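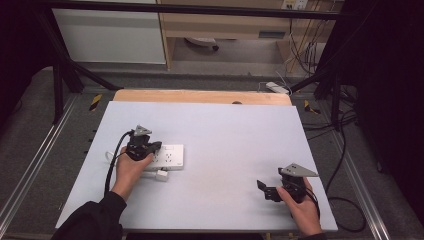 Power strip and plug on the white table, both grippers in hand.

13 May 2021

Plug task again, on the Tretel rig. Target for the week is 400 accepted episodes and the count stood at 136 when I started, so the morning went on recording and little else.

Start positions are now drawn from a list of 12. Before this I was placing the strip by eye, and when I plotted the January set the strip sat within a hand's width of the same spot in nearly every episode. A policy trained on that learns the spot. The list also fixes the angle of the strip and which side the lead runs to.

The left gripper is the difficult one. If the jaw closes too far over the strip it hides the socket from the head view, and the wrist view alone doesn't give enough to judge the last bit of the approach. I have changed the written instructions to say: hold the strip near its end, keep at least one socket in sight. Episodes where both are hidden get tagged, not deleted – Tazi can filter on the tag later.

Clock offset between left and right streams came out at 40 ms on the first check. Too much for a two-handed task. Restarted the Tiltero logger, checked again, and it was within limits. I don't know the cause. Anything recorded before the restart is marked as suspect.

Also slowed down on purpose. My quick episodes replay badly, with the right hand overshooting before it settles.

To do: ask Trernetier for spare fingertip pads, write up the tag names, rerun the offset check after lunch and again before the last batch.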